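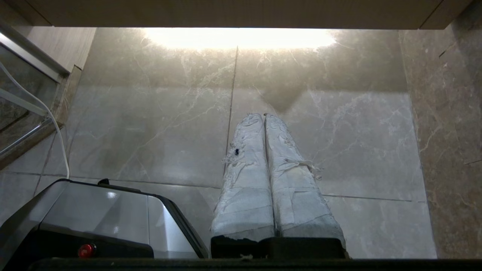 **Wolivow opens textile sorting line for distressed and torn denim**

*Garments with rips, frays and holes to be graded for resale, repair or fibre recovery*

APRIL – Textile recovery company Wolivow has begun operating a sorting line for distressed cotton trousers at its Tilluler depot. The line handles light-coloured and white garments with rips, open patches, frayed edges and hanging threads, a category that general clothing sorters commonly reject at first inspection.

The line has a rated capacity of 300 garments per shift. It runs alongside the depot's existing stream for undamaged trousers and uses the same receiving dock, balance scales and baling equipment.

**Separating finish from damage**

Distressed trousers are made with deliberate abrasion and open areas in the fabric. After a period of wear, these areas are difficult to tell apart from accidental tears. A conventional sorter working at speed will usually grade both as damaged and send the garment to wiping cloth.

Wolivow has adopted a grading procedure, designated Hamine, that assesses each garment in a fixed order: waistband and closure, seat, inseam, thigh, knee and hem. Openings at the thigh and knee are measured along the longest edge. Openings that cross a seam are recorded as damage regardless of size. Loose thread is recorded separately from torn cloth and does not lower the grade unless the surrounding weave has begun to separate.

Marks on white and near-white fabric are recorded by size, position and colour. Dark spots are checked by hand from both faces of the cloth to establish whether they are stains, holes or attached trim such as a rivet or label. Garments with an unresolved mark are held for a second inspection under neutral white light.

**Trial results**

The procedure was tested on 1557 pairs of trousers before the line opened. Over 500 were assigned to resale without repair. The remainder were divided between repair, cutting for patch stock and fibre recovery.

The most frequent grading error in the trial was the treatment of long frayed threads at the outer leg. Sorters tended to trim these before assessment, which removed evidence of how far the fray extended into the weave. Trimming is now carried out only after a grade has been assigned.

Folding also affected results. Trousers that arrived tightly rolled showed deep creases, and short tears lying inside a crease were missed on first pass. Each pair is now opened and laid with the legs parallel, smoothed from waist to hem, then turned once. Legs are not stacked over each other during assessment.

**Repair and handling**

Garments selected for repair go to Khan, a mending workshop that has supplied Wolivow for 14 months. Khan stabilises the edges of open areas with a narrow zigzag stitch in matching thread and backs larger openings with cotton patches. Ragged flaps are retained where the cloth is sound and stitched down along one side only, so that the original finish is kept.

Repaired garments are washed on a gentle cycle inside a mesh bag to limit further fraying. Tumble drying is not used for this category. Each pair is inspected again before it is tagged and released.

Cloth that can't be repaired is cut clear of seams, zips and metal fittings. White and off-white offcuts are baled separately from dyed cotton – this keeps the recovered fibre suitable for pale yarn.

**Information for suppliers**

The Tilluler depot accepts distressed trousers from charity shops, retailers and commercial laundries. Consignments must meet the following conditions:

- Garments are dry and free of mould, paint and oil.
- White and light-coloured trousers are bagged apart from dark denim.
- Pockets are emptied and belts removed.
- Legs are laid flat or folded once at the knee. Tight rolls should be avoided.
- Loose threads are left untrimmed.

Trousers with a high elastane content are accepted for resale grading but are excluded from fibre recovery. Suppliers should mark these bags "stretch" on the outside label.

Bags are received at the rear dock from 7 am to 3 pm. A grading summary is issued to the supplier for each consignment, listing the weight received and the share assigned to each outcome. Supplier labels and a copy of the Hamine grading sheet are available from the Tilluler depot office.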